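Table Clearing and Laying Assistant (part-time)

Onholm Dining Rooms, Flisurix Road site
Posted 11 Oct 2026

We are looking for a part-time assistant to lay, clear and wipe down tables at our Flisurix Road dining room. The post is permanent and starts as soon as the right person is free.

About us

Onholm runs shared dining rooms for people who work or study nearby. Flisurix Road is the smaller of our two sites and serves breakfast and lunch. Last May we served 3,416 meals across both sites, and 1,407 of those were here. The room has white tables, which look smart when they are clean and show every crumb when they are not.

The work

You will work with one other assistant and report to the shift lead. Most of the day is spent on the tables:

Laying out plates, bowls and cups before each sitting
Putting out fruit and sauces, and taking them back in afterwards
Clearing used crockery and sorting it for the dishwasher
Throwing away peel, cut fruit and other leftovers in the food waste bin
Wiping tables with the blue cloths, which are kept for tables only
Wiping sauce bottles, checking the caps are closed and returning them to the shelf
Folding clean cloths at the end of the shift

Crockery is stored by colour and by type. Bowls and cups go on separate shelves even when they match. New starters find this slow for the first week or so, and we allow for that.

Some tables have screens on them. These are dusted with a dry cloth at the end of the day. Please do not spray anything near them.

You will also help in the Drodetti Room, our side room for booked groups, when there is a booking. It is laid in the same way but is usually cleared all at once, so it can be busy for a short time.

Hours and pay

Five shifts a week, each of 6 hours, with a paid break. Shifts begin early - the first sitting is breakfast - and finish after the lunch clear-down. Pay is the same hourly rate as our kitchen assistants and is given in the full job description. A meal is included on every shift. Aprons are provided, but you will need your own flat, non-slip shoes.

What we ask for

You do not need experience in catering. You should be steady on your feet, able to carry a loaded tray, and willing to do the same job many times in a day without letting it slide. You will need to read food labels and follow a written cleaning list. A food hygiene certificate is useful, but we will pay for the course if you do not have one.

How to apply

Applications are handled for us by Iordache Recruitment. Send them a short letter saying why you would like the job and when you could start. A CV is welcome but not required. Please quote "Flisurix tables" in your letter.

Shortlisted applicants will be invited for a short talk and a trial hour in the dining room, which is paid. Tell us beforehand if you need any changes made so that you can take part.

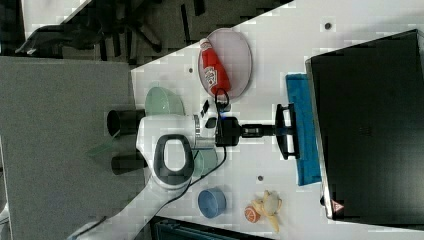 Crockery, fruit and a blue cloth on one of the white tables.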